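Re: [smallshop-pack] Lumero two-arm packing cell, anyone priced it?

In reply to the thread started in August

> We do mixed orders, mostly toiletries and canned drinks, never more
> than a few dozen totes a shift. The Lumero people have offered us the
> two-arm cell on a lease with the Trulten software thrown in. The rep
> says it will load a tray from a pile of "any ordinary packaged goods"
> with no teaching. Has anyone on the list put hands on one? I would
> like to hear from somebody who isn't selling it.

I'm not selling it, and after an afternoon at the Grisville demo room I'm not buying it yet either. I'll put down what I have while my notes still make sense to me.

First, the quote. The lease figure you were given probably leaves out Trulten support after the first 3 months. Ours did. It was on the second page under "continuity services" and I had to ask twice before anyone would say it was a required line. Get that in writing before you compare it to anything.

Second, "any ordinary packaged goods." I asked for the approved item list and was told there isn't one, because the system doesn't need one. Then I asked what it had been tested on and got a spreadsheet with 225 rows. Fine, that's a decent number. But sort it by shape and you get an awful lot of boxes and cans, a handful of tubes, and next to nothing in a soft bag. If you ship refill pouches, you should be nervous. The task they like to run is putting items into a blue tray on a white table, with a can standing in it and a box coming in from the left arm. 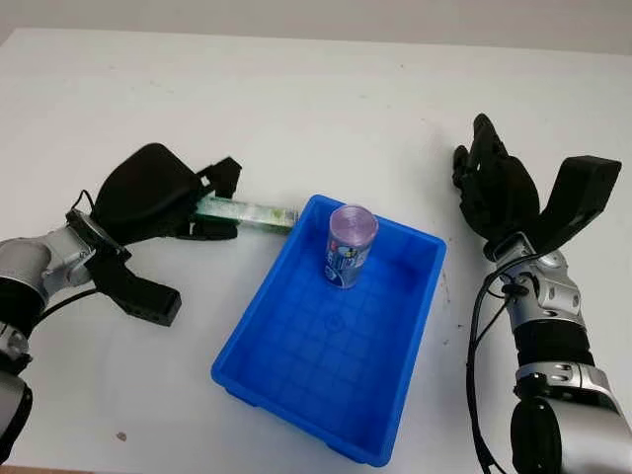
Mercy Odera

Now look at the right arm, with its hand empty, because it's my main complaint. You are paying for two arms. The left has a chunky gripper and the right has a proper hand with fingers, and the hand is what they put on the front of the brochure. I asked the rep to show me an item that needs both. He said the second arm "adds flexibility in the roadmap," and I wrote that down word for word. If your orders are boxes and cans, ask them to price a single arm with the same gripper. They told me they don't offer one. Wumbei does, or did last year, though I haven't seen theirs run and can't speak for it.

Third, speed. The sheet says 200 items an hour. I asked under what conditions and the answer was "steady state," meaning no changeovers, no dropped items and nobody stopping it to swap a tray. A person at our bench does better than that while talking. I know the argument is that the machine doesn't go home at night, but we don't run nights and from your message I don't think you do either.

What I would look at hardest is how it handles a long carton. A can is easy, it stands up by itself. A carton gripped near one end sticks out a long way past the fingers, and the software has to know where the far end is before it goes over the rim of the tray. So ask for long ones, and ask for them with the tray already part full. One can in a tray that size leaves a lot of room for error. 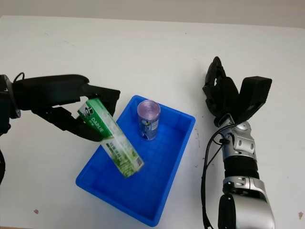
Darlie carton in the left gripper, on a slant over the tray. One can already in.

I will say the gripper itself looks solid. I had expected something flimsy. My doubts are about the cables, which hang in loops off both wrists. In a demo room that's nothing. On our floor, with cartons stacked up on either side, a loose loop is a thing that gets snagged, and I'd want to know who pays when it does. The rep said cables count as wear parts. Wear parts aren't in the lease. 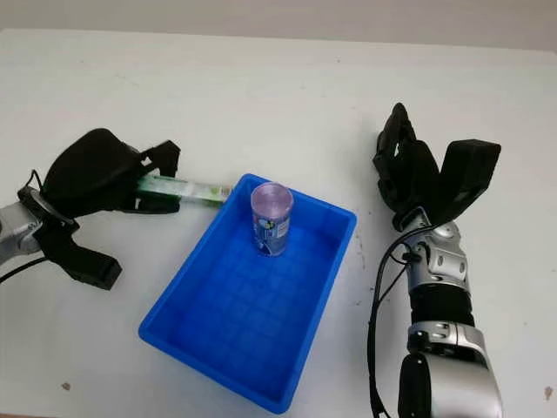

If you do go to Grisville, take your own stock. I can't say this strongly enough. Bring 20 of your worst items in a bag, the dented ones and the ones with shrink wrap coming off, and tip them out on the table yourself. Let them run it without touching anything. I only had what was in my car, so I never got a fair test, and that's my own fault. They were polite about the request, but they did want to know ahead of time what I'd be bringing - make of that what you like.

Two questions back to you. Did your rep give you a figure for how often a person has to step in? Mine said "rarely" and then "nearly never" and then changed the subject to the warranty. And is your lease cancellable in the first year? Ours wasn't, and I was told everyone's is the same.

If anybody on the list has one of these in daily use, off the demo floor, please write in. I'd happily be proved wrong about the second arm.

Mercy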